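Vesudau starts collecting cloth-handling examples in Sandmont

The small automation company Vesudau has started a new round of data collection at its workshop in Sandmont. The goal is to teach a pair of robot arms to handle small pieces of cloth, a task that is easy for people and still quite difficult for machines.

The project has the name Mendeo. In it, an operator guides the two arms by hand controls through the whole task, and the computer saves every movement together with the camera pictures. One such recording is called an episode. In November the team saved 209 episodes, and 11 of them were later removed from the set. Most of the removed ones had a camera that stopped too early.

The walls around the table are covered with wallpaper, and the paper is changed between rounds. In this way the learning system should pay attention to the cloth – and it should not depend on one background.

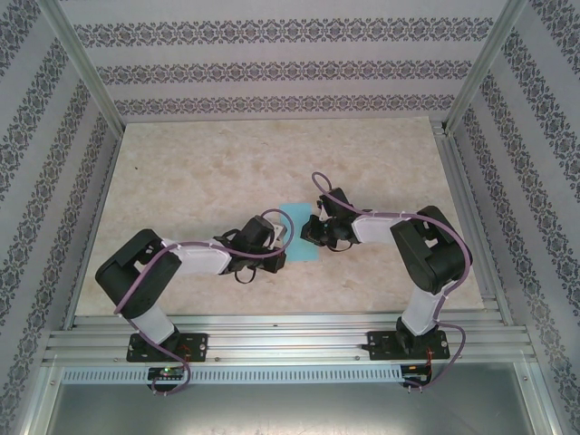 Each episode is limited to 15 seconds. If the operator needs more time, the recording is stopped and the cloth is put back on the table for a new attempt. Failed attempts are also kept, but in a separate folder.

The first training on the new examples will begin when 14 different wall patterns have been used. Vesudau plans to continue after this with larger cloths, for which the present table may be too small.

Toivonen, Sandmont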